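Prunddale Neighbors Help Board > Home & Laundry

Fitted sheet keeps popping off one corner, and I'm losing my mind

Posted by Iresha Navaratnam, July 2021

Hi all, first time posting in this section (I mostly hang out in Gardening and complain about my squash). I bought a new mattress in January, a thick one with the pillowy top, and ever since then I can't keep a fitted sheet on it. It's always the same corner, the one by the wall on my side. I go to bed with everything tucked in and wake up with my face on bare mattress and the sheet bunched up under my shoulder like a scarf.

Things I've tried so far: washing the sheets on hot to shrink them a little (they got shorter and now they pop off faster, so don't do that). Turning the sheet a quarter turn in case I had it sideways. Safety pins, which worked great for 2 nights and then one opened up and got me in the ankle. My sister in Castenbridge swears by those elastic clip straps that run underneath, but hers is a skinny old mattress and I'm not sure it's the same problem.

The sheets are plain cotton, queen size, nothing fancy. I have three sets and I'd really rather not buy all new ones if there's a trick to this. Does anybody else have a tall mattress and a sheet that stays put? What did you do?

Thanks in advance!! I'm going to go flip my pillow over and sulk.

mapleporch71

Measure your mattress before you do anything else. I mean it, go get the tape right now, with the topper on if you use one. Measure from the bottom seam straight up to the highest part, not to the piping. Then look at the package your sheets came in, or the little tag if you still have it, and find the pocket depth. If the mattress is 14 inches and the pocket says 12, there's your answer and no clip in the world is going to make you happy for long.

I went through this same thing when we switched beds. I had a whole closet of sheets from my mother-in-law and not one of them reached. I kept yanking at them every morning and finally tore the elastic right out of one -- it made a noise like a zipper. After that I gave in and bought one deep pocket set at Drester when they had the white sale going, and it has stayed on ever since. You want a pocket at least a couple of inches deeper than the mattress so there's enough to fold under. Just clearing the edge isn't enough, it has to go UNDER.

Also, put the corners on diagonally. Head corner on the left first, then the foot corner on the right, then do the other two. Most of us go around in a circle and by the time you get to number four there's no slack left, and whichever one you do last is the one that lets go. I bet you a dollar it's the one by the wall because you can't get a good grip back there! Pull the bed out a foot when you change it. It's annoying but it takes a minute.

One more thing. Elastic dies. If your sheets go all the way around with elastic they'll hold a lot better than the kind that only has it at the corners, and either kind gives out after enough trips through a hot dryer. I dry mine on low now and take them out a little early.

When you've got it on, look along the side and down at the corner. If the fabric is hanging past the edge and bulging out like this, go back and tuck it before you put anything on top.

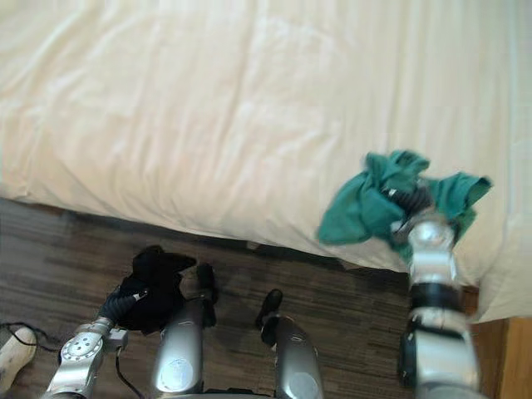

toolshed_gary wrote back that the diagonal trick is fine but the straps are still worth the money on a tall bed, especially the long ones that cross in an X underneath. Mine cost 9 bucks for the set and I've moved them from one mattress to another. Put the clips on a few inches in from the corner, on the folded part of the hem, and don't crank them super tight or they'll chew up the cotton. You'll need somebody to hold up the other end of the mattress while you feed the strap across -- or do what I do and use your head, and I mean that in the worst way.

Don't bother with the Chambi brand grippers that stick on, by the way. The glue let go on me the first warm week and I had lint stuck to the mattress all summer.

chloe in apt b

just get a flat sheet and do hospital corners, my grandma never owned a fitted one in her life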